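I bought the Winulach tiered stand in July for my spice jars, and I've been fussing over it ever since (ask my husband!). It was $48, took two minutes to put together, and holds way more than my old rack.
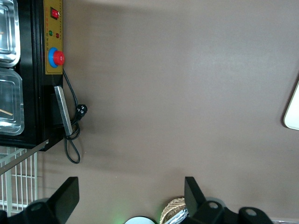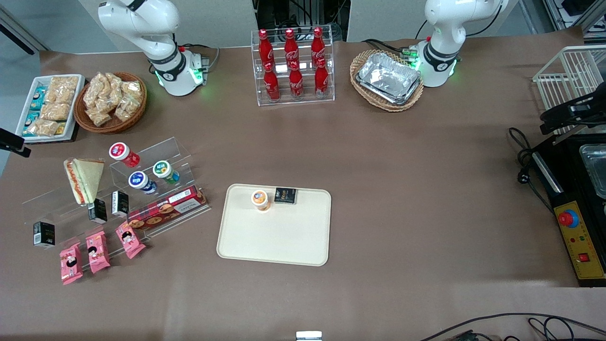 Red Coke bottles on a clear tiered display, second photo.

Anyway, my spices! The back row is finally tall enough that I can read the cumin without moving the paprika. My one gripe is the feet, which slide on my counter every time I grab something, so I stuck felt dots under mine. It also shows every fingerprint. I'd still buy it again, and I've got my eye on the wider one for the pantry.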